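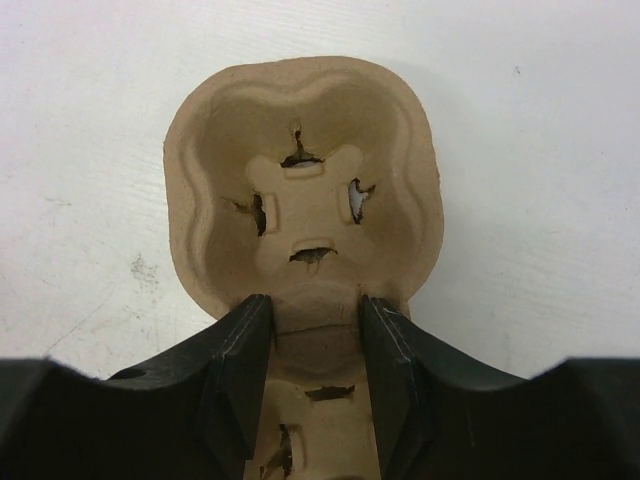
5. Equipment and Budget

Papers on grasping tend to describe the robot in a paragraph and the money in a footnote. We reverse the order, partly because a reader planning a similar bench will need the money first, and partly because the money is where most of our mistakes were made. The study took place at the Ciltdale site, in a room chosen for its white tabletop and its working outlets. All purchases were tracked in Skiltine, our planning sheet, which began the year as one tab and has since grown a good many more.

5.1 What we planned to buy

The original request covered an arm, a two-finger gripper, a small camera to ride at the wrist, a table and a line called "misc." The arm took most of the funds and nearly all of the meeting time. The gripper took one meeting. The line called "misc." took no meeting at all and later ate our lunch.

We asked for quotes on three levels of gripper. The cheapest had no force setting worth the name: it was open or it was shut. The most expensive could report contact force at several points along each finger, and its price had been set by someone with a different kind of sponsor in mind. We bought the middle option from Pinum, with black fingers that bolt on and can be replaced separately. At the time we saw the separate fingers as a minor convenience. They are now the main reason we would buy the same unit again.

The camera was the one item that came in under its estimate, and we spent the difference on a longer cable. Mounting it at the wrist means that the fingers are always in view, taking up a fair share of the lower part of every picture. Reviewers of our first proposal asked whether a second, fixed camera would solve this. It would, and it would also need a stand, a second calibration routine and a person to stop bumping into the stand. We left it for the next cycle.

5.2 What we forgot to buy

The task set is built on takeout goods: cups, lids, pulp carriers, paper and bags. These were chosen because they are cheap, familiar and hard to hold well. Of these three properties, only the last two held up over the life of the project.

Molded pulp was the worst offender. A carrier costs very little, and for this reason the request did not mention carriers. But pulp marks, frays and tears, and a torn carrier is a different object from a whole one as far as a gripper is concerned. The carrier in Figure 1 is held by the narrow neck between two of its cup pockets. The full pocket above the fingers has ragged openings next to each arm of the raised cross at its base, and there are more tears in the part of the next pocket that can be seen. The neck makes a reasonable place to take hold of such a piece, and we wanted it in the set. What we had not planned for was keeping enough carriers in each condition, sorted, labeled and away from people carrying coffee.

We first bought a single sleeve of 50. By the end of September we had moved to a standing order, filed under "office supplies" after the purchasing system refused to accept "lab cups" as a research item. The appeal took longer than the experiment it was meant to supply. We advise asking early which words the system likes.

The fingers were the second gap. The thin pale scuff lines along the front edges of the right finger in Figure 1 are cosmetic, and we have no evidence that they change the grip. They did change our planning, as they led someone to look up the price of a spare pair and the delivery time. The price was fine. The delivery time was six weeks, during which a bench with a broken finger is an expensive table. We now hold a spare pair in a drawer and count it as part of the purchase price of the gripper, a habit we recommend to anyone with a drawer.

5.3 Pricing a grasp

To compare items on equal terms we used the rule we call the Iyer split, after the bench it was first tried on. Each cost is assigned to one of two piles: things paid for once, and things paid for every time the gripper closes. The rule is crude, and it was still a clear improvement on what we had. Under the original request, everything sat in the first pile. After over 1,000 grasps, a good part of the bill had crossed to the second, along with some staff hours that had never been in any pile.

Staff hours deserve a line of their own. Between trials, a person has to put the goods back, and the more of them there are on the table, the longer this takes. A bare carrier on a white surface can be reset quickly. The crowded layouts are slower. Figure 2 gives a fair idea of the latter: the fingers meet the rim of a round black lid from left and right, a tan cup rim shows just behind it, and past that is a torn pulp carrier among pale surfaces printed in pink. A layout of this sort has to be set out by hand, and no two members of the team set it out alike – which is good for the data and terrible for the schedule.
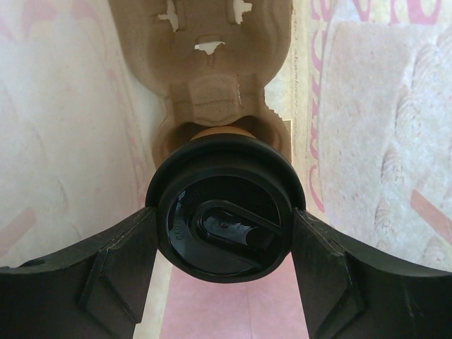 Lids brought up a smaller version of the same problem. Suppliers sell them by size, but the sizes are a matter of opinion, and a lid from one source may sit on a cup from another with a confidence that does not survive handling. We ended up buying cups and lids together from a single supplier at a higher price. The finance office asked why, and our answer was longer than the invoice.

5.4 What we would request now

Our revised request, filed on 6 October 2021, keeps the arm and gripper as they were and retires the word "misc." Goods are listed by type and ordered on a schedule. Spare fingers are bought on the same day as the gripper. Reset time is entered as labor, at a rate taken from our own logs, and storage appears as a shelf, with a price, where it had previously appeared as the floor.

We also set aside a reserve of 5 percent for goods not yet thought of. This was cut in the first round of review as being too vague. We have resubmitted it as packaging.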